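A gripper is a robot's hand. It has two fingers that close on an object and open again. At Cotaleo, the gripper on cell 3 is checked every Sunday.

First, the power is switched off. Next, each finger pad is wiped with a damp cloth. Grease makes a pad slip. Last, the fingers are opened and closed 41 times while a meter records how hard they squeeze. A worn pad is replaced.

New settings are tried first in a computer model, with model food in a model pan.

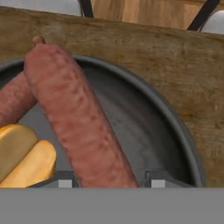

Jae-hoon Cheon asks whether both pads must be changed when one is worn. Yes. They are always changed as a pair.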